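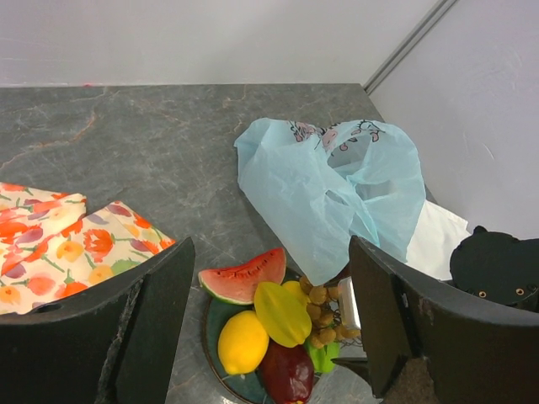 Loading Order for a Small Table Setting Carried in One Bag

Project report, Household Systems Workshop
Lawal Mohammed and Alasdair Galbraith
Submitted 18 January 2021

1. Purpose

The project compares two ways of packing a small table setting into a single open-topped bag. The setting consists of a round plate, mixed fruit and folded cloths. The question was whether the cloths should go in before the hard items or after them, and what difference the choice makes to the position of the fruit when the bag is set down at the other end.

The work follows from the October assignment on storing linens, in which the cloths were treated as flat goods only. Here they serve a second function as padding. The written brief allowed one bag, one surface and no added containers. Boxes, film and paper wrap were excluded for that reason, even where a household would use them.

2. Work surface

Both loading orders were laid out on the same gray marble-patterned countertop, with a white wall behind it. The pattern has faint white and rust-orange veins. One orange vein on the left wanders diagonally and is easy to find again, so it was used as a landmark when the items were put back between runs (the cloths on the left, the plate toward the front). No tape or pencil marks were made on the surface.

The veins did cause one difficulty. Yellow and brown items are less distinct against a streaked background than against a plain one, and in our first set of notes the positions of the smaller fruit were recorded poorly. Later notes give the position of each item relative to the plate rim instead of the countertop.

3. Items

Plate. Round, dark green, with a brownish rim. It is the only wide rigid item in the set and it determines most of what follows. Laid flat it needs a clear area at the bottom of the bag. Stood on edge it needs height and something on each side to hold it up.

Watermelon. One wedge, red flesh with a few dark seeds, pale green-and-white rind. The wedge has a point, two broad faces and a curved back. It rests in a stable way on a face and in an unstable way on the rind. We recorded which side was down at the start and at the end of each run.

Lemon and star fruit. The lemon rolls along one axis only and tends to stop against the next item. The star fruit has ridged, pointed lobes and does not roll far, but a lobe can catch in a fold of cloth and drag it. A smaller yellow fruit sits behind the star fruit in the starting layout and was treated as part of the same group.

Longans. Round, brown, kept together as a cluster on the right side of the plate. These were the items most likely to leave the group. They were not tracked one by one. The record states only whether the cluster was together, spread or separated into parts.

Cloths. Two folded cloths with a cream background and a floral print: orange and red tulip-like flowers, yellow blooms, purple leaf shapes and green stems. One is smaller than the other when folded. In the starting layout the larger overlaps the smaller. The print turned out to be useful in recording, as a rotated or half-opened cloth could be recognized by which flowers were on top.

Bag. Blue, open at the top. The loaded setting came to over 1000 grams on the workshop scale. The bag was not tested for strength and no limit was set for it.

4. Method

Two loading orders were defined before any packing was done.

Order A (cloth last). The plate goes in first and is laid flat. Fruit is placed on the plate, with the watermelon wedge on one of its faces and the longans against the wedge. The larger cloth is laid over the fruit and the smaller cloth fills whatever gap remains.

Order B (cloth first). The larger cloth goes in first and is pressed into the bottom of the bag. The plate is placed on it. Fruit goes onto the plate in the same layout as in Order A. The smaller cloth is laid on top.

Each order was run 10 times. A run had four stages:

Lay out the items on the countertop in the starting positions.
Load the bag in the order given.
Carry the bag 24 meters along the hallway, at walking pace, and return it to the countertop.
Open the bag fully and record positions before anything is lifted out.

The same person carried the bag in all runs of both orders, and the other kept the record. We did not switch roles partway, as a change of carrying height would have mixed with the effect of the loading order.

Runs were recorded on a paper sheet headed with the order, the run and the initials of the recorder. The sheet had a sketch of the plate as a circle, with the wedge drawn in first and everything else placed in relation to it. The sheet layout was adapted from the Galledus template handed out in class. The template asks for the time taken by each stage. We left that column blank, because speed was not part of the question and timing seemed to encourage careless placement.

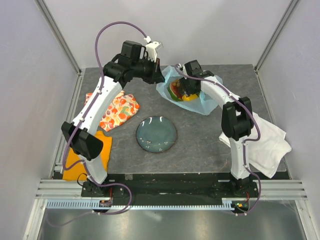 Figure 2. The blue bag open on the gray marble-patterned tabletop.

5. Loading the bag

Opening the bag was a separate action in both orders. When the mouth was left half closed, the plate met the near side before it reached the bottom and came to rest at a slant. The rule adopted was that the mouth must be wide enough for the plate to pass without touching either side. If it touched, the plate was taken out and the step was repeated. Repeats were allowed and were noted in the margin.

The plate was loaded empty in all recorded runs. In a trial before the main runs we tried lowering the plate with the fruit already on it. The lemon left the plate on the way down and the longans followed it. That trial is not included in the results. Loading the plate empty meant that each fruit had to be reached down into the bag and set in place by feel as much as by sight, and the layout on the plate was therefore looser than the layout on the countertop.

In Order B the bottom cloth had to be flat before the plate was lowered. A thick fold left under one side tilted the plate, and the tilt remained after loading. It was corrected by pressing the cloth from the center outward — the corners can stay raised with no effect on the plate.

In Order A the bottom of the bag needed no preparation, and the plate settled against it directly.

6. Results

6.1 Plate

In Order A the plate was close to level after loading and usually off level after the carry. It tended to slide toward the side of the bag nearest the carrier's leg and ride up against it. In Order B the plate started slightly less level but moved less. The cloth beneath it appeared to grip the underside, and where the corners of the cloth had been left raised they came up around the rim and held it away from the sides.

6.2 Watermelon wedge

The wedge stayed on the face it was placed on in most runs of both orders. Where it turned, it turned onto the rind, and this happened only when the plate had also tilted. We do not treat it as an independent result.

6.3 Lemon, star fruit and the smaller yellow fruit

The lemon left the plate more often in Order A. In Order B it sometimes moved to the rim and was stopped there by the raised cloth. The star fruit stayed in place in nearly all runs. The smaller yellow fruit followed the lemon in some runs and stayed behind the star fruit in others, with no clear link to the loading order.

6.4 Longans

In Order A the larger cloth lay over the cluster and held it reasonably well as long as the plate stayed level. Once the plate tilted, the cluster moved as a group under the cloth and came off the low side. In Order B only the smaller cloth was on top. The cluster was spread more widely over the plate, but less of it ended up below the rim.

6.5 Cloths

The top cloth was partly unfolded at the end of most runs. The bottom cloth in Order B kept its fold but was creased in a ring under the plate. Both had to be refolded before the next run. Refolding was done to the same outside dimensions, checked against the previous fold lines.

7. Discussion

Order B gives a more stable plate, and most of the other outcomes follow from that. Its cost is that the larger cloth comes out last and creased. If the cloth is meant to go on the table before the plate, the whole bag has to be emptied onto some other surface first. Order A delivers the cloths at the top, ready to lay, with the fruit beneath them in worse condition as a group.

A mixed order was considered, with the smaller cloth at the bottom and the larger on top. It was tried once. The smaller cloth did not extend past the plate, so there was no raised edge around the rim and the plate slid much as it did in Order A. Unfolding the smaller cloth once might solve this and would be the first thing to test in a continuation.

The bag was always set down on a hard, level surface. Setting it down on grass or a car seat would load the bottom unevenly, and the advantage of the bottom cloth could be larger or smaller there. The report makes no claim either way.

8. Sources of error

The positions inside the bag were judged by eye from above. The cloth on top had to be folded back to see the plate, and folding it back may have moved the longans. The carrier knew which order was in use. The fruit was handled repeatedly over the session, and its surface may have changed between the first and last runs. Orders A and B were run in two blocks and not alternated, so any such change would have affected the second block more. A repeat of the project should alternate them.

9. Materials returned

Scale and record sheets to the workshop shelf. Cloths refolded and placed with the linens. Plate washed and returned. Original sheets are kept with Galbraith and copies with Mohammed.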